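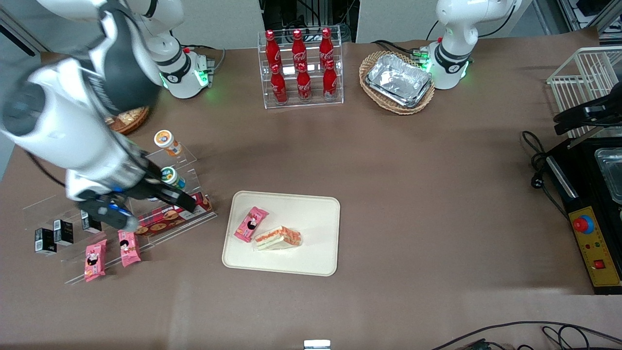

4.2 Workspace and object layout

Figure 3. The table during a snack-packing trial. The gripper of the right arm is over the front edge of the tiered shelf, with the red biscuit box on the middle step. One pink packet and the wrapped sandwich are on the tray.

The system was assembled in a shared workshop, on a table that other members also use for bench work. Two arms are mounted toward the back of the table, one on each side, so that their reach overlaps above the serving tray. The tabletop is covered with smooth brown paper. An earlier bare surface produced reflections that the depth estimate read as holes, and the paper removed most of them at very low cost.

Items are grouped by how they must be gripped. The clear acrylic shelf carries the small retail goods: round snack cups, the biscuit box, small black boxes and upright packets (Fig. 3). Bottles are kept at the back in a two-tier rack, three to a tier, and foil food trays are stacked in an oval basket to the right of it. The left arm serves the wire basket rack and the appliance beneath it. The right arm serves the shelf. Both arms may enter the area over the tray, but the planner grants access to one at a time.

The clear shelf proved to be the hardest part of the layout. Its edges return almost no usable depth, and in the first version of the controller the fingers touched the front edge on many approaches. We therefore stopped trying to sense the shelf and entered its geometry by hand, as a set of flat keep-out volumes measured with calipers. The volumes are padded by 8 mm on the front edge and 9 mm elsewhere. Larger padding made the lower step unreachable for a downward grasp.

Flat boxes are approached from above with the fingers pointing down. Boxes are allowed to lie at any angle on the step – the wrist is rotated to match the short side before descent. Packets are softer and are gripped near the top seam. Where a packet leans, the grasp point is taken from the upper third of the detected outline, with no attempt to model the lean itself.

4.3 Trial procedure

A trial begins with a written order and ends when both arms return to rest. In total 1690 picks were attempted, of which 1125 were from the acrylic shelf. The operator restored the layout by hand between trials, using a printed plan for item groups but not for exact positions. Small differences in spacing and angle were left in place, as they would be in ordinary use.

Picks were scored by two of the authors from recorded video. A pick counted as complete only if the item came to rest on the tray with no other item displaced from its step. Contact with the shelf was logged separately and did not by itself fail a pick. Disagreements were settled by a third viewer, Tarmo Uibo, who had taken no part in the build.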